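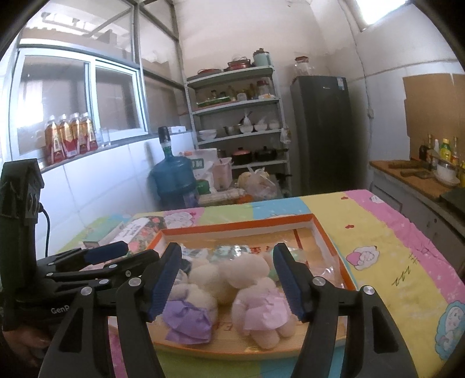 Fleldale kitchen: plush toys in the orange-rimmed box, jaws open, second gripper at left.

Fleldale, software side, hand-held grippers
Pre-session check, filled in with comments
Filled in by: Fiachra Lenihan
Month: July
Stack: Rosar (tracking), Stillell (recorder and sync), Gilmartin (replay and labeling)

Marks used: OK, FIX (sorted before start), OPEN (still on the list), N/A

SECTION A. RECORDER

A1. Recorder build matches the one on the lab machine
OK. Same hash on both. I checked twice because last month I only checked once and we all remember how that went.

A2. Free disk space above the warning line
FIX. The warning line is 800 GB and we were under it when I plugged in. Somebody's old calibration dumps were sitting in the scratch folder (mine, they were mine). Moved them off and we're fine now.

A3. Both device streams show up in Stillell by name
OK, after one restart. The left device came up as "unnamed" the first time. If you see that, quit Stillell completely before you try again. Closing the session window doesn't do it!

A4. Clock offset between devices, in ms
OK. It read 2 when I wrote it down, and the limit is 10. Please write the number and don't just tick the box, I'd love to be able to plot these someday.

A5. Dropped-message counter reset before the first take
OK.

A6. Session folder name follows the pattern
FIX. Stillell still lets you put a space in the folder name and then the Gilmartin importer falls over on it. Renamed by hand. I have a patch for this that needs a reviewer, hint hint.

SECTION B. PERCEPTION AND TRACKING

B1. Rosar gets a pose lock within the time limit from the start position
OK. It loves this room. There's so much going on visually, with the cartoon print under everything and the shelves of pots behind, that the feature count stays above 2000 pretty much wherever you point it. Compare that with a bare white wall, where it just gives up and drifts toward the ceiling.

B2. Lock survives a fast turn toward the window
OPEN. Exposure takes a moment to settle after looking at the bright window, and the lock gets shaky while that happens. It came back by itself every time I tried it, so I'm not stopping the session over it. I'd still like auto-exposure capped in the config. Until then, turn slowly past the window, and mark the take if you forget.

B3. Jaw opening estimate agrees with the encoder
OK for wide open and for fully closed. In the middle it reads a touch wide. Same as before, within tolerance.

B4. Finger pads segmented correctly
OK. Dark blue pads on black fingers is not my favorite color combination for a mask, but the new weights handle it. The old weights kept losing the far pad. If you see a flickering mask in the preview, you're probably on the old weights, so look at the config path before you blame the lighting.

B5. Other device masked out of the scene
OPEN. When the second gripper comes in from the side, the mask covers the body well enough and then leaves a bit of cable floating there as if it were an object. It's a thin cable, I get it, it's hard. Gilmartin ticket is already open, I added a comment to it.

B6. Transparent stuff
OPEN, and it will be open when I retire. Clear wrappers and loose plastic give depth holes, so the planner sees free space that isn't free. For now: turn on the "treat holes as occupied" switch in the planner profile for any box that has packets in it. Leave it off for plain tabletop takes or the replay gets overly timid and plans these enormous detours around nothing.

SECTION C. SOFT ITEMS

C1. Object class set before the take
OK. Use "plush" for the toys and "cloth" for anything you could tie in a knot. The little outfits on the toys do confuse things (is it plush? is it cloth?) and my ruling is plush. Please stick with it even if you disagree, then come argue with me afterward.

C2. Grasp label fires when the fingers close on thin fabric
FIX. This one took up most of my morning. The grasp detector waits for the jaw speed to drop, and with something squashy the speed tapers off so gently that the label lands late. I switched the cloth class to the lower threshold and the test take lined up nicely.

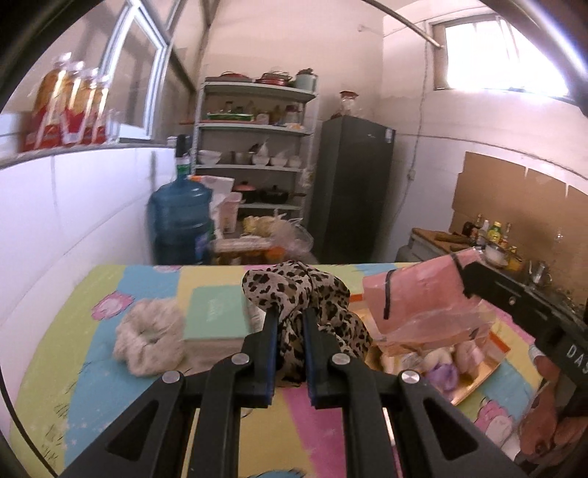 C2 cloth class: blue-padded fingers at the bunched leopard-print scarf.

C3. Patterned fabric separated from patterned background
OK, better than I expected! Dark spots over pastel cartoons sounded like a nightmare to me, and the outline Gilmartin drew was clean apart from one fold. I nudged that edge by hand. If you end up nudging more than a couple of edges on a take, stop and send me the clip.

C4. Release label fires on open
OK. Watch out for fabric hanging on a pad after the jaws open. The software calls that a release. I'd call it a "sort of". Tag it by hand as partial.

C5. Neighboring objects kept as separate instances
FIX. The notebook and whatever it was stacked on came out as one blob in the first pass. Re-ran with the smaller merge distance and they split fine. I've left the smaller value in the Fleldale profile, so don't be surprised if your diff shows it.

SECTION D. REPLAY AND PLANNING

D1. One take exported and replayed in simulation before recording the rest
OK. Yes, it's slow, do it anyway.

D2. Replay stays inside joint limits
OK on the box takes. The side reach got close to the wrist limit, so I've asked for that one to be replayed with the other arm mount in the sim.

D3. Two-device takes replay with no collision flags
OPEN. One flag, fingertip against fingertip. I can't tell yet if it's a real near miss or the padding on the collision model, which is pretty generous. Somebody with fresher eyes than mine should scrub through it.

D4. Planner profile saved with the session
OK. Stillell copies it in automatically now. Hooray.

SECTION E. BEFORE YOU WALK AWAY

E1. Stop button in Stillell writes the index file
OK. Wait for the green line in the log. Pulling the cable early leaves you with a folder full of data and no index, and rebuilding one is a miserable way to spend an evening.

E2. Backup started and checked
OK.

E3. Open items copied to the tracker
Done: B2, B5, B6, D3. The A6 patch is listed separately under Stillell.

E4. Result
Cleared to record, with the open items noted. Whoever does the next check, start with B2 and tell me what exposure value you got. F. Lenihan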